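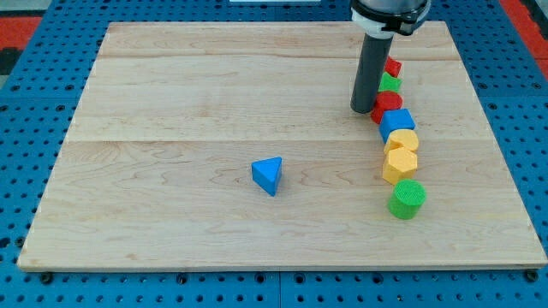 Wednesday, 9:40

Tailgate struts, Litadora wagon. Customer says the gate sinks on cold mornings. Old pair are the originals, 300 N stamped on the tube, left one weeping oil at the rod seal. Right one looks clean but gave up on the bench at nearly the same point.

Ordered from Votasis first. Wrong end fittings, 8 mm ball where we need 10. Sent back. Stananeo set has the right sockets and the same closed length, so fitted those, rod end down.

Gate open on the prop the whole time. Clips off with the small flat driver, 4 in all, one bent and replaced. Upper left ball stud was loose, torqued to 21 Nm. The right one was fine.

Opened and closed it 14 times. Holds at full height, holds just above halfway, drops below that. Same as the old sheet says it should.

To do: put the 10 mm sockets in their own bin. Ask Falcão if they still carry the hood strut for the same car, ours is out of stock until March. Old struts are in the scrap rack, not drained yet.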